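5/14/19

To: Maarten Mulder
From: Jonalyn Ocampo
Re: Alalo laundry and folding room, where we are

Maarten, sorry this is short on polish, writing it between two calls. You wanted the state of the project before the next payment. Mostly good, one thing behind, one thing I need a yes or no on.

**Money first**

Spent to date: $693 out of the supplies line. Shelving brackets, labels, the second folding surface, detergent. Receipts are in the shared folder, all except the Drivis one for the bins. Teodoro has asked them for a copy twice. Will forward when it lands.

No overspend anywhere. Travel line untouched, would like to move $200 of it into supplies if you're ok with that. Separate note at the bottom.

**Intake**

Clothing coming in steady since January. Bulk of it is t-shirts, then kids' pants, then sweaters nobody wants in spring. We stopped taking towels and bedding, no room to dry them. Sign on the door changed, still getting towels.

Sorting goes by size now, color second. Was the other way round all winter and people kept having to dig. Iestyn's idea, took one afternoon to switch over. Families at the Montoya pickup are getting through the line faster, though I don't have a number for that and don't want to make one up.

**Folding**

The slow part. Washing keeps up, drying mostly keeps up, and then it all sits. We wrote a one-page folding guide (attached, second draft) so that shirts come out the same width and stack without sliding. Steps as they stand:

- pull the shirt flat, shake the sleeves out first
- front side down, collar away from you
- sides in to the middle, sleeves back on themselves
- hem up to the collar, then half again
- check for stains BEFORE folding, not after

The last one should really be first, will fix in draft three. Pants and sweaters still need thier own page. Working on a bed height surface is fine for shirts, hard on the back for anything longer than an hour, so shifts at it are short.

The point where most time goes is the very first step. A t-shirt comes to you in a heap, like the blue one below, middle all bunched up and only a sleeve and the hem lying anything like flat, and you have to find the collar before you can do anything with it.

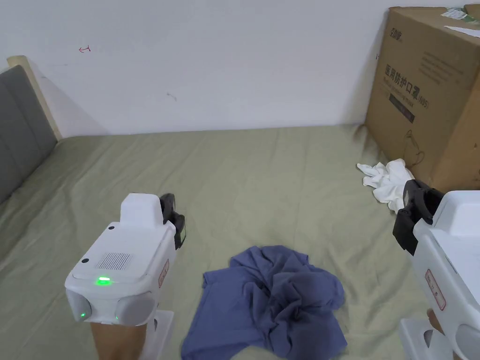
Sandamali Debnath wrote back on the first draft that the guide starts too late, that anybody can fold a shirt once it's flat and what new people need is a way to get it flat without turning it over four times. She wants a line on finding the two shoulder seams and lifting from there. She also thinks dark and mid blue shirts should go in a pile by themselves, seams are hard to see on them in the evening.

Agree with her on the seams, it goes in. Not sure on the separate pile, we just got rid of color sorting and I don't want it creeping back. Better light would do the same job. See request.

**Packing and pickup**

Bundles are 6 shirts to a bag, one size per bag, size written on the outside in marker. Tried stickers, they peel. Wonedton pickup point opened in January and takes bags as they are, no repacking on their side. Montoya still wants everything loose in bins, so we do both. Annoying but workable.

Two bags went out with the wrong size on them. Caught at Wonedton, swapped the same day. Whoever ties the bag now writes the size, was two different people before.

**Behind schedule**

- Sweater storage. Shelves bought, not up. Wall turned out to be hollow where we wanted them, Iestyn is looking at the other side of the room.
- Guide in Spanish. Teodoro has done half, the rest waits on draft three so he isn't translating it twice.
- Mending. Had planned to start a small repair basket by now. Have the basket, have the thread, have not started.

**Need from you**

1. Yes/no on moving the $200 from travel to supplies. It would go on two clamp lamps over the folding surface and a step mat. Anything left goes to detergent.
2. Whether the next report wants bundle counts per pickup point or one total. I've been keeping them seperate to be safe.
3. Do you need the Drivis receipt before you can release the payment, or can it follow?

Draft three of the guide will come with the sweater page if I get to it, without if I don't. Call if easier, mornings are best.

Jonalyn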